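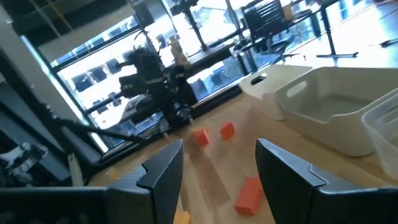 Orange blocks and storage bins on the tabletop

Histport Small Pleasures Circle – minutes of the November meeting

Opened at 7 pm, a little late, as the kettle was slow and everyone wanted to hear about the jacarandas first. Apologies were read and the previous minutes accepted.

Postcard swap: we have now sent 326 cards, which made us all feel rather pleased with ourselves. Members are asked to keep writing about ordinary things – a good loaf, a neighbour's wave, rain on the roof.
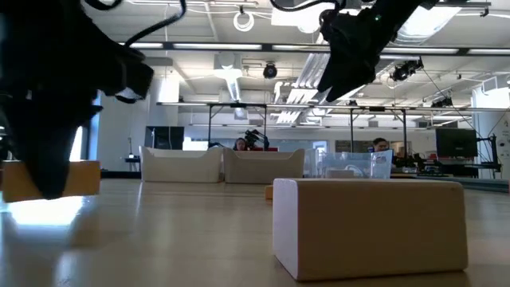

There was a long and very happy chat about favourite smells, with cut grass and old library books both well supported. Agreed to make it the theme for the next newsletter, up to 100 words each please.

Outing: the Plerker gardens were preferred to the beach. Bring a hat, a rug and something to share.

Money: $1383 in the account. Stamps to be bought before Christmas.

Closed at 8.40 pm. Next meeting is on a Monday, same room.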